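3.2 Printed garments and household sorting

Households in the Lindau survey were asked how they sorted clothes before washing. Of the 3617 entries in the wash diaries, most recorded colour as the first thing considered and fabric as the second. Printed decoration was seldom mentioned, although Xie found that prints crack sooner when garments are washed with the print facing outwards. 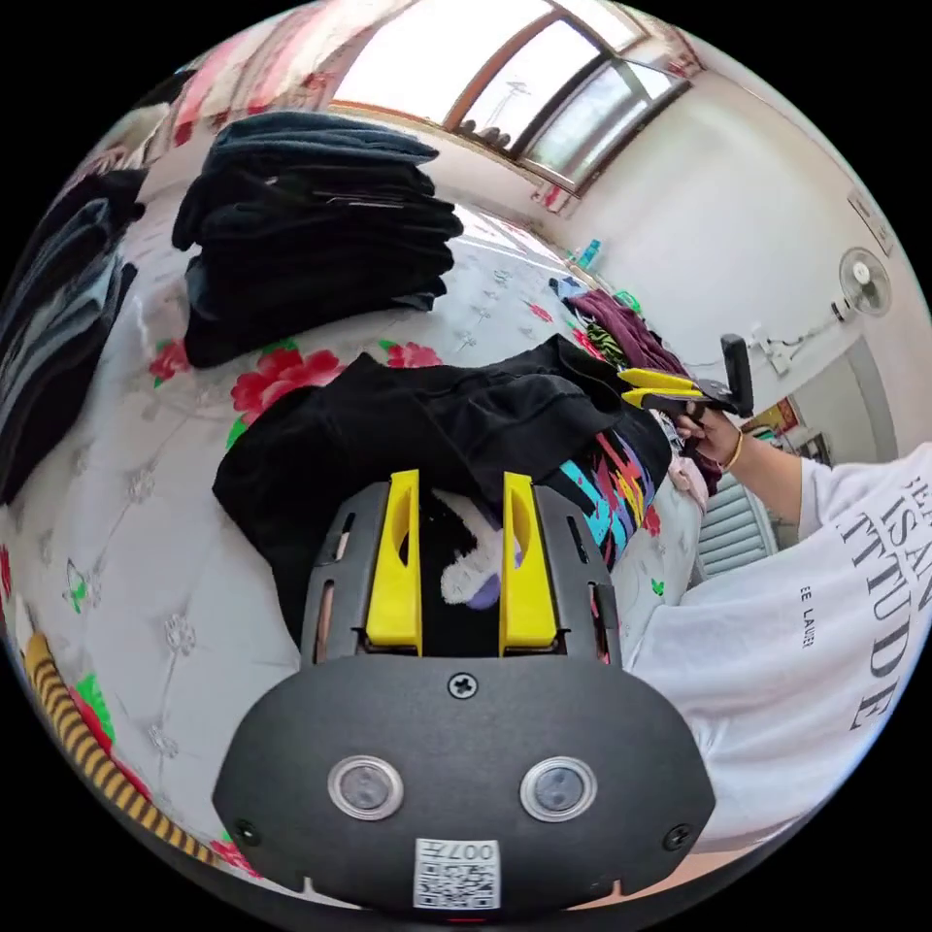
Figure 2. Dark garments with printed areas, laid on a bed.

Sorting by colour works well for plain clothes but leaves printed ones in an awkward position. Most diary keepers put them with whatever matched the main cloth. A black garment with a white and lavender patch, as in Figure 2, would go in the dark load under this rule, and the lighter area would be ignored. Paulík calls this the base cloth rule and reports the same habit in Tukach - there, too, people rarely turned clothes inside out.

Diary keepers who shared a machine with other adults followed the rule more closely than those living alone.

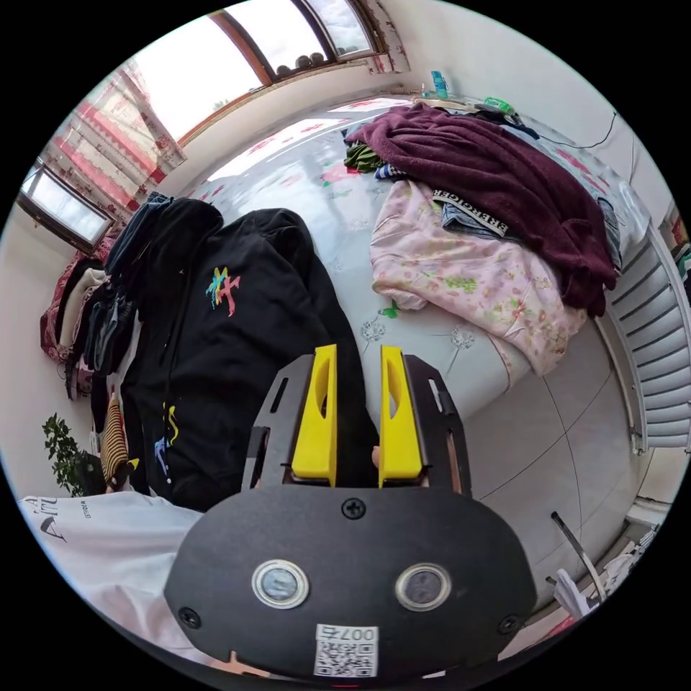
They also ran fuller loads, and left longer gaps between washes. We did not ask who had bought the clothes, so we cannot say whether people took more care with items they had paid for themselves. The Ponditz questionnaire did include this point, but its 100 replies came from students in 2 halls of residence and are hard to compare with ours. Section 4 returns to the matter of load size.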